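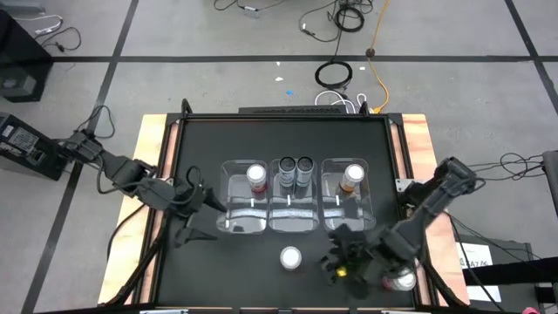 The second arm is the cheap part

What a small packing firm learned from a year of pricing up a two-armed sorting table

Sep 17, 2018

Rosalba D'Amico keeps her budget on one sheet of paper, folded into quarters and gone soft at the creases. The top line is a pair of robot arms. It has been crossed out, rewritten and crossed out again, and by now it is the line she worries about least.

"Everyone asks me what the arms cost," she says. "Ask me what the cables cost!"

D'Amico runs the mixed-goods side of Ní Mhurchú, a packing firm in Prolcombe that puts together small orders of drinks, vitamins and toiletries. The work is fiddly. A shop wants two of this and one of that, and somebody has to pick them out and put them in the right tub. She wants a two-armed table to take on part of it, and she has spent the year finding out what such a table really asks of a company with a modest bank balance and a very full floor.

The test set-up is wonderfully plain. There are two black arms, a black work surface on a light wooden base, and clear plastic bins for the goods to go into. The bins cost next to nothing and they have taught the team more than any brochure. Clear plastic catches every light in the ceiling, and a camera has to cope with that as well as with whatever is inside.
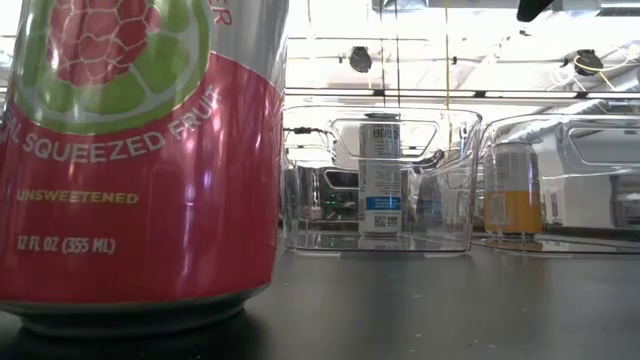

Lighting therefore went on the sheet in the spring, at £700, and it has stayed there. D'Amico had assumed the building's own lights would do, as they do for people. Her advice to anyone starting out is to borrow a couple of lamps and try them at different heights before signing for anything.

Then there are the goods themselves. Cans, cups, squat jars and bottles all want a slightly different grip, and a two-fingered gripper that is happy with one may need new finger pads for the next. Augustina Arthur, the engineer who drew up the spares list, put down £90 a set for pads and ordered more than anyone thought sensible. She also insisted on buying stock to practise with. It is a lovely line to find in an equipment budget, between the fuses and the insurance: £70, drinks.

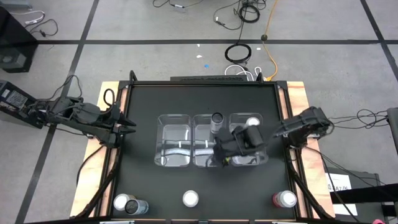

Arthur's biggest fight was over floor space. A table looks small on a plan, but the arms need room to swing, the control boxes need somewhere to stand, and people need to walk past without stepping over leads. She marked out her floor with tape and lived with it for a month before agreeing a price with Ekeck, the supplier. Twice she moved the line outwards. Moving tape is free, and moving a bolted-down table in October, with the Christmas orders coming in, would be a misery.

The largest surprise was time. The first plan allowed for installation and one day of training. The current one sets aside £2,000 for staff hours alone, spent setting things out, watching, resetting and writing down what went wrong. I think this is the cleverest line on the sheet – and the one most likely to be cut by someone who has never stood next to one of these tables. The people who know the goods best are the packers, and paying them to sit beside the arms is money that comes back as good notes.

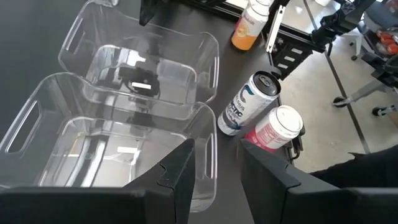 What to ask before you sign

D'Amico let me copy out the questions she now sends to every supplier. They are blunt, and I liked them very much.

Which of our products have you handled on this gripper, and may we send you the awkward ones?
Who pays for the first set of spare pads?
How much floor do you want once the boxes and cables are counted?
What lights were on when you made your demonstration?
If one arm is away for repair, can the other carry on by itself?
How long do you go on answering the telephone?

The last one ruled out two quotes straight away. A third came from Prollavside, where the sales office rang back within the hour and offered to take a crate of mixed bottles on trial. That quote was dearer than Ekeck's on the arms and cheaper on nearly everything else, and it sent D'Amico back to her sheet with a fresh pen.

She hopes to place the order once the autumn rush has been staffed. Arthur is already asking for a second roll of tape.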